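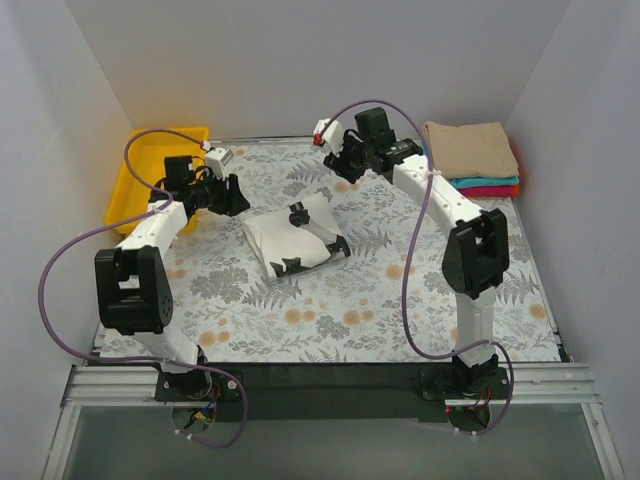
Folded white cloth with a dark print, on a leaf and blossom patterned surface.

Skimow Household Textile Care Labels

Version 2. Text records only.

Summary

Skimow is a table of care instructions copied from the sewn-in labels of household textiles: tea towels, napkins, pillowcases, tablecloths, bath towels and a small group of curtains. It holds 900 records. Each record is one label, typed out by hand and then broken down into wash temperature, drying, ironing, bleaching and fibre content.

The table was made to support Bivau, a small program that sorts a laundry list into loads. It can be used without Bivau.

Files

labels.csv: the full table, one row per label
fibres.csv: fibre names as printed, matched to a plain English name
symbols.txt: the codes used for the wash symbols
changes.txt: what was altered between versions

Columns in labels.csv

id: a number, never reused
item: tea towel, napkin, pillowcase and so on
text: the words on the label, spelling kept as printed
wash_max: highest wash temperature in Celsius, blank if none is given
tumble: yes, no, low or blank
iron: 0 to 3, matching the dots on the symbol
bleach: yes, no, oxygen or blank
fibre: a list split by semicolons, with percentages where printed
lang: language codes for every language on the label

Blank means the label says nothing. It does not mean no. Version 1 mixed the two up in the tumble column, and anyone still using that version should replace it.

How the labels were gathered

Most came from two sources. The Varel linen hire shop allowed its stock to be read over one winter, starting in November. The rest are from Balaskas, a second-hand household goods warehouse, where the labels tend to be older and more worn. Items with no label were skipped. Where a label was too faded to read in full, the readable part was typed and the missing words replaced by a single question mark.

There are labels in 9 languages. English appears on most of them, often next to a translation that gives a different temperature. In those cases wash_max holds the lower figure and the text column keeps both.

Known problems

243 records have no fibre content. Nearly all of these are from Balaskas.

Tea towels and napkins are over-represented. Wool and silk are rare, so the table is a poor basis for any rule about delicate washing.

"Wash dark colours separately" is kept in the text column only. There is no column for colour, and a printed white cotton looks the same in the table as a plain one.

Ironing advice such as "iron on reverse" or "do not iron print" is also left in the text column. A search for "print" finds most of it.

Duplicates were removed within each source but not between them.

Using the table

Read labels.csv as UTF-8. Some spreadsheet programs turn the fibre column into dates when a percentage sits next to a slash, so import that column as text.

Licence

Free to use and change, with credit to Skimow. Corrections are welcome; please quote the id of the record and the wording as it appears on the label.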